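Brenditberg Gripper Comparison

The Brenditberg gripper comparison is a simulation procedure for ranking parallel-jaw end effectors and their wrist camera mounts before hardware is bought or built. It was written by Nektarios Stefanou and Randi Tveit at the Brenditberg test laboratory and is distributed with the Sistport scene library. The procedure covers finger shape, opening width, camera placement and the controller that closes the fingers. It does not cover suction cups or hands with more than two fingers.

Procedure

Each gripper model is mounted on the same simulated arm and run through 2000 grasp attempts. Objects are drawn from a pool of 445 scanned or modeled items, most of them irregular in outline: figurines, tools, kitchen goods and toys. Surface textures are changed between runs to test whether the camera pipeline can separate an object from a patterned background. The arm, the lighting model and the time limit stay fixed.

A run is scored from the joint log and from the wrist view. The wrist view must show both fingertips at all times, and a mount that loses either one is rejected before any grasps are counted.

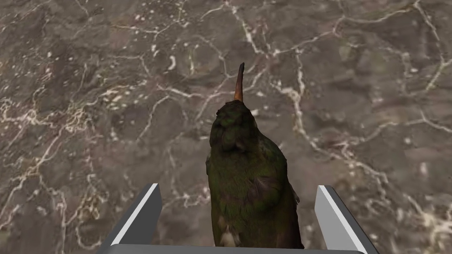 Rendered view with a bird figure between the open fingers.

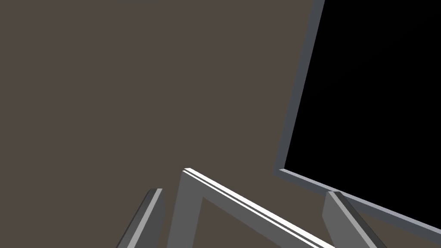 Finger geometry is kept plain in the reference models. Flat-faced fingers with straight edges are cheap to render and give the contact solver few surfaces to resolve, so a difference in score can be traced to opening width or closing speed. Curved and padded fingers are handled in a separate series, in which contact stiffness is also varied.

Controllers

Two controllers are supplied. The Alari controller closes at constant speed and stops when the estimated force passes a threshold. The Đặng controller reduces speed in proportion to the remaining gap and holds position after first contact. In the original comparison the Alari controller completed 370 more grasps than the Đặng controller over a full run, but it also pushed light objects out of reach more often. Stefanou attributed this to late contact detection on the slower of the two fingers.

Limitations

Friction values in the object pool were assigned by material class and not measured. In 17 items the collision mesh is visibly coarser than the display mesh, and a finger can stop short of the drawn surface. Tveit later recommended that these items be scored separately. The revised object list, issued in September, marks them but leaves them in the pool.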